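4. Comparing finger pads on the two-arm bench

This section covers the pad trial on the Etim bench. Do the arm set-up in section 3 first. If the wrist cameras have been off their brackets at any point, redo the camera check before you start, even if the brackets went back on the same pins.

Allow 30 minutes for one full pass.

4.1 Before you start

1. Press the stop button on the Jusard controller and fit the pads with the arms stopped. The grainy pad and the mesh pad use the same two screws. Do them up finger-tight, then a quarter turn.
2. Write the pad type for each finger on the trial sheet. Left and right are as seen in the wrist camera view.
3. Wipe the pads with a dry cloth. Alcohol softens the adhesive on the mesh pad.
4. Release the stop, home both arms and open both grippers fully.

Note: The controller keeps the last grip force after a restart. Set it back to 186 on the force page before the first grasp. The number is a controller value and has no unit.

4.2 Checking the wrist view

5. Put the first object near the middle of the table. Tall objects should stand up by themselves.
6. Bring the wrist camera in low, with the gripper clear of the object, and hold for a still.

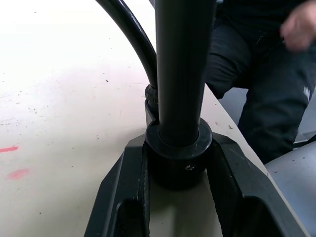 7. Check the exposure. Black plastic on a pale table is the hardest case we have, and the auto setting tends to wash out the tabletop on the window side. If edges on the object are lost, lock the exposure and bring it up one step at a time.
8. Save the still under the trial number. Geert Segers's script on the Skindoleo server only picks up files saved this way.

Caution: Keep hands off the table while an arm is live. Anyone seated beside the bench stays back from the table edge until the arm has stopped.

4.3 Closing on a round surface

9. Approach with the fingers either side of the tube and stop short of contact.
10. Close slowly. One finger will often touch first. Stop there, save a still and note which finger it was.
11. Look for existing dents and creases before you add force. Polished metal throws odd reflections near a dent and the edge finder can jump to one. Move along to a clean length of tube if there is one, or mark the grasp "D" on the sheet.
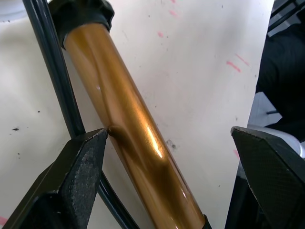

Reading time for this section: 3 min

12. Raise the force to 267 and hold for a count of five. Do not go above 267 on thin-walled tube. The controller will let you go to 543, but that setting is for solid bar only.
13. Release and back straight out – no wrist rotation until both fingers are clear.

4.4 Long tools

14. Hold the tool in the right gripper and bring the left gripper up near the handle. Leave the other objects along the far side of the table.
15. Watch the cable loops on the left arm as it bends in. If they pull tight, stop and re-dress them.

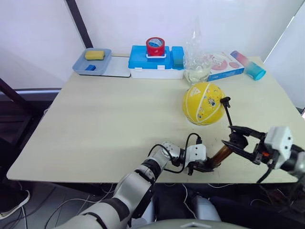

4.5 Recording results

16. Fill in one row per grasp: pad, force, first contact, slip (yes or no). Leave slip blank if you could not tell.
17. Send the sheet to Lamai Chaimongkol with the stills folder. Please don't rename the folder.

Contact: Tomov bench support | © Tomov, October 2018 | Back to top
Shares 4 | Comments 0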